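Vokovwood Bench Rule Cards – kitchen table set

By Loseo Workshop, posted in January

I started writing these cards for myself, pinned them over the bench, and then people kept asking for copies. So now they're a product! You get 20 laminated cards on a ring, each with one rule for running a small two-finger arm at an ordinary table with ordinary stuff on it. They won't replace the manual that came with your arm, or a proper risk assessment, but they'll cover the bit in between (the bit where most of my own mistakes happened).

The table cards

Card one is my favourite, and it's dull: decide what the arm is allowed to touch before you power it up, and say it out loud. If the job is the kitchen roll, then the cans and the basket are just neighbours, and the path should be slow enough that you could stop it with a lazy hand on the button. I set mine to 30 per cent speed for any new object and leave it there for the first 3 clean runs.
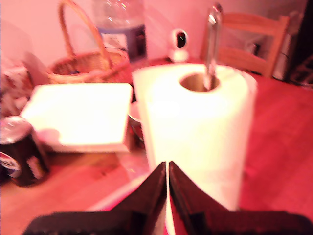
Card two deals with closing force. Paper crushes, a full can doesn't, and a half-empty one is somewhere in the middle, so the back of the card has a little grid where you write down the setting that worked for you. Use a pencil on a sticky label – I tried a wipe-clean pen on the first batch and it came off on my sleeve.

Card three is drinks. Unopened cans are fine as test objects, open ones go on another surface altogether. I was a bit relaxed about this until I had to take a wrist joint apart over the sink, and now I'm a terrible bore on the subject.

The order I'd use them in

1. Read the stop card and press the stop button with the arm idle. Do it every session, even if you only popped out for a sandwich.

2. Clear the near edge, then put back only what the task needs plus whatever clutter you're testing against. Thin plastic bags get their own card, as fingertips can drag one along and bring whatever is standing on it too. Metal holders with a tall rod also get a mention: plan your approach round the rod as well as the base.

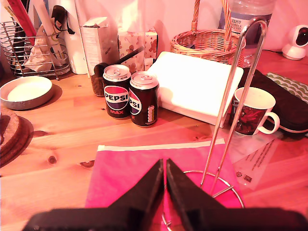 3. Walk the arm through the path once with the fingers open and nothing to grip. Watch the wrist as well as the tips.

4. Run it for real, hand near the button, and note anything odd on the log card before you reset the table.

The ring opens, so you can take out the cards you don't need and add your own. Order code is 191, and the Bresia storage tin fits the set if you want them kept flat.

14 comments | 20 shares

Related items
Bresia storage tin, small
Vukadinović stop button bracket
Vokovwood Bench Rule Cards – workshop set
Log card refills, pack of 30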